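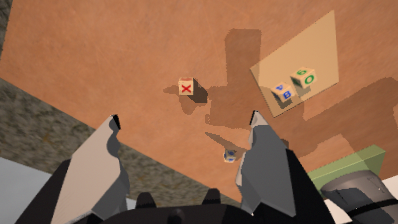
A cream block marked with a red X on an orange-brown tabletop.

Oiling and Waxing a Wooden Tabletop
By Sipho Oosthuizen
Print this page | E-mail this page
Reading time: 3 minutes

An oil finish needs renewing when water no longer beads on it. Put a few drops on the part of the table that gets the most use and wait five minutes. If the drops flatten and the wood under them darkens, the oil is worn through. Test near the edge as well, where sleeves and forearms rub.

These steps apply to oiled or bare tops only. Varnish and lacquer do not absorb oil; it stays on the surface and turns sticky.

Cleaning

Wipe with a cloth wrung out in warm water and a little dish soap, then with a second cloth in plain water. Candle wax comes off with a plastic scraper held flat. Leave the top to dry overnight, both faces exposed to air if the table can be moved away from the wall.

Old furniture polish may contain silicone, and oil will pull away from it in small craters. Mineral spirits on a white rag removes most of it. Change the rag often.

Sanding

Use 120 grit for rings and scratches, 180 for the whole surface, and stop at 220. A finer grit closes the surface and less oil goes in. Sand with the grain, and keep the block flat near the edges, where it tends to tip and round them over. Vacuum, then wipe with a barely damp cloth.

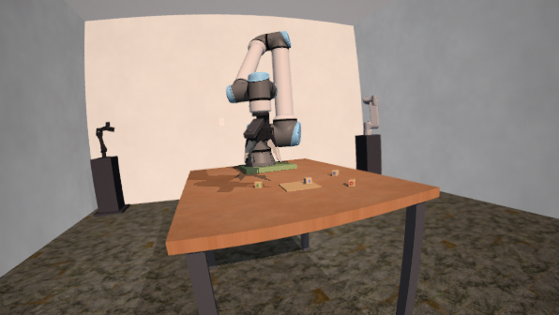

Oiling

Pour a small pool of oil in the middle and spread it along the grain with a lint-free cloth. I use Larkow hard oil on tables and Hastari on cutting boards. A top of 48 by 30 inches takes very little, and most of what is poured on the first coat will be wiped off again.

Leave 13 minutes, then wipe until a dry cloth drags. Any oil still shiny at this stage will dry as a tacky patch. Second coat after 24 hours. End grain usually wants a third.

Do the underside too, one coat. A top sealed on one face only takes up moisture unevenly and may cup.

Waxing

Wax is optional and goes on after the oil has cured for a week. Apply thinly, let it haze, buff with a soft brush. It resists dust but not heat, and a hot mug will leave a white ring.

Disposing of rags

Oily rags can heat up and catch fire on their own. Spread them flat outdoors, one layer thick, until stiff, or soak them in water and seal them in a metal can. Never leave them in a heap.

Print this page | E-mail this page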